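Tiled worktops - regret them or love them?

Home > Kitchens > Worktops and splashbacks
28 replies

plumjam
3 December 2022
We're finally doing the kitchen and I have rather fallen for the idea of a tiled worktop, something plain and grey with pale grout. My sister thinks I've lost my senses and that I'll be scrubbing grout lines with a toothbrush until I retire. Does anybody live with one? I'd love to hear the good and the bad before I put the deposit down, as we've already changed our minds twice and the fitter is being very patient with us.

Orkura_Lane
We had one in our last house for 4 years and I couldn't wait to see the back of it, I'm sorry to say. Rolling out pastry was a misery, and crumbs found their way into every single line. White grout is lovely for a fortnight. After that it goes the colour of tea.

kettleandcrumb
Oh, I have to disagree with Orkura_Lane (kindly meant!). It depends so much on the grout. Ours is epoxy and I wipe it down with a cloth and a drop of washing-up liquid, and that's been enough since June. You do need a big board for pastry, I'll give you that, but I had a big board anyway.

Orkura_Lane
Fair enough, ours was the ordinary cement sort and never sealed properly. I still wouldn't go back, though!

brasen_hill
Another vote for tiles here. Keep the lines thin and the colour calm and you can put anything you like on top - my old green glass plate has never looked better than it does on grey. It lived in a cupboard for years because it fought with the old worktop, which was a speckly brown thing, and now it's out every day with the fruit on it.

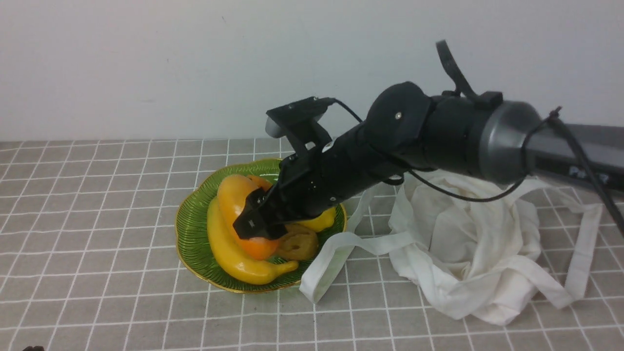
The green plate on grey tiles, with a banana at the front left.

plumjam
Oh, that's gorgeous! The gold rim has rather sold me, and I know that isn't the point of the thread. Are your grout lines white? And do you mind me asking where the plate came from?

brasen_hill
Yes, white, and I went for the thinnest the tiler would do. The plate was 3 pounds at a church sale, so I can't help you there, but keep an eye out for wavy edges.

Orkura_Lane
Lovely plate. Still team laminate.

kettleandcrumb
Plumjam, do ask your fitter for a sample board before you decide, and spill some beetroot on it overnight.

plumjam
Beetroot it is. I'll report back once I've rung him.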